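Wanted: a few people to bake, snack and tidy up with us at Clivham

Hi everyone! I'm looking for people to join our home kitchen study this May, and if you've ever stood in your own kitchen wondering where on earth to put a hot tray down, you're exactly who I'm after.

I run the kitchen side of Plalledeck, a small project about how people use their counters at home. We have an apartment in Clivham set up with an open kitchen and living room, and over the next few weeks I need 80 people to come in, make something simple, eat it (please eat it, I can't keep taking it home) and put the place back in order afterward. You don't have to be a good cook. I burn toast myself, and some of my favorite sessions so far were with people who told me at the door that they only ever use the microwave.

What you'd be doing

A session takes an afternoon or an evening, your pick. You start with a snack or a tray bake from a short list of recipes – roasted carrots, oat bars, flatbread, that kind of thing. The shopping is done for you. Then you serve it up, sit down on the sofa with it if you feel like it, and once you're finished you clear the counter, wash up and put things away wherever they make sense to you. I won't tell you where the tray goes! That's the part I'm curious about. People are so different with trays. There are the ones who wash it before they've even tasted the food, and then there are people like me, who walk around it all evening.

The counter is the heart of the whole thing. It sits between the kitchen and the living room, so it ends up being the place where everything lands: plates, drinks, keys, the lot.
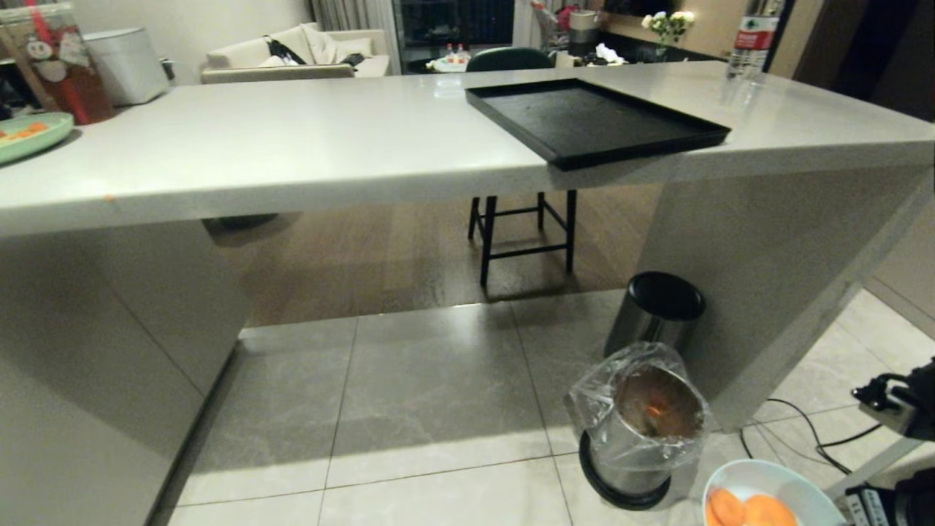

The counter, with the black baking tray and a water bottle at one end and the sofa on the other side.

After the tidying there's a chat with me over a drink, where I ask what annoyed you, what you couldn't find and what you'd move if you lived there. Please be blunt. One person told me the drawer by the stove was "a crime" and we changed it that same week.

What you get

You get 70 dollars for one session, paid the same day, or 200 dollars if you sign up for three. The three-session option is great if you can manage it, and the sessions don't need to be in the same week. You also go home with whatever you've baked, plus the recipe sheets if you want them. Bring your own container for leftovers, we've run out of lids again.

Who I'm looking for

Anyone over 18 who can stand and move around a kitchen for a while, or who'd like to do part of the work sitting down – we have a stool that fits under the counter, just let me know ahead of time. I'd love to hear from people who share a kitchen with roommates or family, and from anybody who has moved recently and is still opening the wrong cupboards. You can come alone or in a pair. Pairs get paid per person, so nobody has to split anything.

Please tell me about allergies when you write. Nuts stay out of the apartment completely, but there's flour, milk and egg in most of the recipes. I can swap things if I know early enough.

A few practical bits

We're in the Ruiz-Ortega building, apartment 312, up on the third floor. There's an elevator, and street parking is easier after 6 p.m. Wear something you don't mind getting flour on and shoes that don't slip. Aprons are on the hook by the door. Friday evenings fill up first, so if that's the only time you can do, write soon.

Sessions are part of a longer study paid for by Prikus, who make kitchen storage. You won't be asked to buy anything or try to like anything. Your name stays off the notes, and you can stop whenever you want and still get paid for the session.

How to sign up

Send a message through the Plalledeck sign-up page with your first name, the days that suit you, any allergies and one thing you always leave out on your counter at home. I answer everybody, usually in the evening once I've washed my own dishes. See you in Clivham!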